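Report on a Visit to the Fairweather Comic Art Archive, Benham
April 2020

Members of the Trudside Popular Fiction Society visited the Fairweather Comic Art Archive in Benham last November. The visit was arranged so that the Society could examine the archive's run of Zesard, the undersea adventure title, before preparing its reader's guide to the series.

The archive occupies the upper floor of a former printing works. Visitors are received in a small reading room with space for three tables, and bags must be left in the lockers on the landing. Pencils and notepaper are supplied.

Staff had set out the first 50 issues of Zesard in order of publication. The early stories follow a fixed pattern: a villain seizes a vessel or a harbor, the hero is captured, and the rescue takes place below the surface. With the fourteenth issue the publisher introduced a continuing plot in which the Admiral of Glass, previously thought drowned, returns to command a fleet of stolen bathyscaphes. Several members had known this story only from a shortened reprint, which omits the Admiral's trial and therefore leaves his later pardon unexplained.

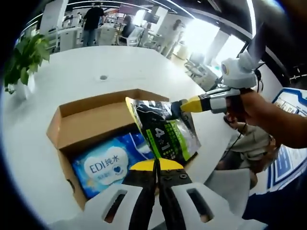 The archive's holdings of the title extend well beyond the printed issues. There are more than 600 pages of original art, a group of color guides, and letters from readers that were never published. Newly received material goes through a sorting stage before it reaches the shelves. Much of the merchandise in this field was sold in sealed packets, and packaging of any period can be hard to place. A black and green pouch marked "4合1" in large white characters, held over an open cardboard carton, shows how little the front of a package may tell a cataloger who has only two numerals and one character between them to work from. The archive's practice is to copy such markings exactly and to add a translation in a separate field.

After lunch the group was shown the storage area. Original pages are kept flat in drawers, and the temperature is recorded each morning. Members were permitted to view the cover art for issue 133, the last of the series, on which the hero's diving suit is drawn without its helmet crest. The printed cover restores the crest — a change made by another hand, according to the archive's notes.

The Society's guide will adopt the archive's numbering, including the two issues that were misnumbered on publication. Requests to study the original art should be made to the archive in writing and should list the drawers required.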